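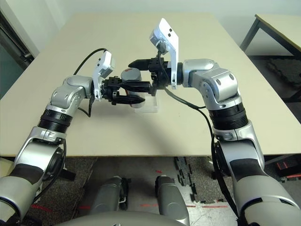
Grey can, shallow clear plastic container. Bare tabletop.

Can and tub

Can and tub (also tin and tub, tub-over, decanting) is a household storage habit in which goods bought in a metal can are kept, once the can is open, in a small lidded or unlidded plastic container. Common in home kitchens, staff rooms, campgrounds, small cafés. Also used for dry goods such as tea, cocoa and spice, and for non-food items (screws, buttons, chalk). The term covers both the habit and the pair of vessels.

Not to be confused with canning, which is the sealing of food in jars or cans for long storage.

Terminology

"Tin" is the everyday word in Australia, "can" the usual one for soft drink and beer. The container is a tub, a takeaway container or, in older recipe booklets, a "keeper". Households in Benedetti say "the small square" for any tub that takes the contents of one can, whatever its shape. Decanting in the strict sense refers to liquids poured off a sediment, and some writers on housekeeping avoid it for that reason. Others don't care.

Description

The can is normally a cylinder, steel or aluminium, with a flat top. Straight sides, a small footprint, stands upright without help. Labels are paper or plastic wrap, or printed straight on the metal. A can stacks well on its own kind and badly on anything else.

The tub is normally rectangular with rounded corners, clear or frosted, wider than it is high. Rounded corners are easier to wipe out and to get a spoon into. Shallow tubs chill faster than deep ones holding the same amount, the contents being spread thinner. A clear wall shows what is left. A frosted one shows rather less, so frosted tubs get labelled more often, or should be.

The two shapes suit each other poorly in a cupboard. A round can leaves gaps at the corners of a shelf that a square tub would fill. Much of the writing on pantry layout is about this and nothing else.

Reasons for transfer

Several are given, of differing weight.

Taste. Acidic foods (tomatoes, pineapple, citrus) left in an opened steel can may pick up a metallic flavour. Lacquered linings reduce this. Transfer before refrigerating is the usual kitchen advice regardless.

Covering. An opened can has no lid. Foil or cling wrap is often used, tends to tear on the cut rim. Push-on plastic lids are sold seperately and fit only certain diameters.

Safety. Cut rims are sharp. Ring-pull ends less so, but still enough to nick a finger.

Space. A half-used can takes up as much shelf as a full one. Contents can go down a tub size as they are used up.

Appearance. Mostly a concern with dry goods on open shelves.

History

Opened-can storage was an early problem of canned food and was first met with crockery: a bowl, with a saucer on top. Enamel dishes followed, then glass refrigerator dishes with flat glass lids. Moulded plastic tubs displaced most of these in ordinary homes. Light, cheap, didn't break on a tile floor.

The Groritz pattern, a shallow square-cornered tub sold in stacks of 25 to cafés and later to the public, was on shelves in Benedetti by 2000. It had no lid at first. A lid was added after complaints, then redesigned, and the two versions don't interchange — a nuisance still mentioned wherever old Groritz stock turns up in op shops. Prornetska made a taller tub, softer at the corners, which was marketed for tea and coffee and ended up used for everything else.

Reused takeaway containers have since taken over a large share of the work. Free, or felt to be free.

Method

Wet goods. Wipe the top of the can before opening. Have the tub open and standing flat on the table, close to the can, not balanced on the edge of the sink. Open the can fully; a half-opened lid dams the contents and then lets go all at once. Tilt the can low over the tub with one hand and steady the tub with the other. Thick goods are helped out with a spoon or silicone spatula. Cover, label, fridge.

Dry goods. As above but with a dry tub. Completly dry: a few drops left in a corner will cake cocoa or milk powder. Fine powders are better spooned than tipped. Tap the base of the can before giving it up as empty.

Small parts. Tip slowly. A wide shallow tub is preferred, so the contents spread out and can be picked over by eye.

With steady hands the can is kept close to the tub wall the whole time. Most spills are put down to height, the can held well above the tub and the pour missing the near side.

Empties are rinsed and recycled, or kept for pencils, brushes, bacon fat and so on. Watch the rim.

Labelling

Masking tape and a marker is standard. Contents and the date opened. Tape goes on the side, not the lid, as lids wander from tub to tub. Some households cut the label off the can and slip it inside the tub with dry goods, which keeps cooking directions handy. Grease pencil works on frosted plastic and washes off. Washes off a bit too readily in a humid fridge.

Where a can has a lid that closes again, as with many tea and spice tins, transfer is optional and opinion is split. Supporters of leaving the goods alone point out that metal keeps out light and a clear tub does not.

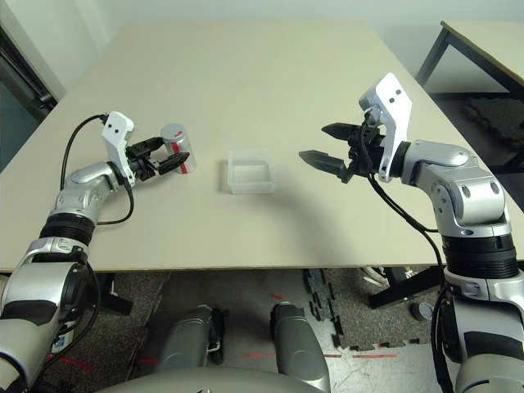

Tea belongs in its tin, according to an unsigned note on this article's discussion page, and the whole dry goods section gives tubs too much credit: plastic holds the smell of whatever was in it last, and no amount of bicarb will shift curry powder. The same note asks for smell to be listed under drawbacks. Done, see below.

Drawbacks

Odour and staining. Tomato and turmeric mark clear plastic for good. Strong spices leave a smell. Glass does neither.

Washing up. One more thing to wash.

Loss of information. Best-before date, allergens and directions all go out with the can unless copied.

Lids. Tubs outlast their lids or the other way around. A Parketti household booklet lists 54 uses for a tub without a lid — drawer divider, seed tray, drip catcher under the oil bottle, and a good many that repeat each other.

Heat. Not every tub takes hot food or the microwave. Check the base for a marking.

Variants

Tub-in-tin. The reverse, a tub cut down to sit inside a large biscuit tin as a divider. Seen at Christmas.

Double tub. 2 tubs, one nested, with holes in the inner one. For draining olives, feta, beetroot.

Jar over. Same habit with glass jars. Preferred in Prornetska kitchens for pickles and anything oily.

See also

Pantry
Biscuit tin
Leftovers
Takeaway container
Refrigerator dish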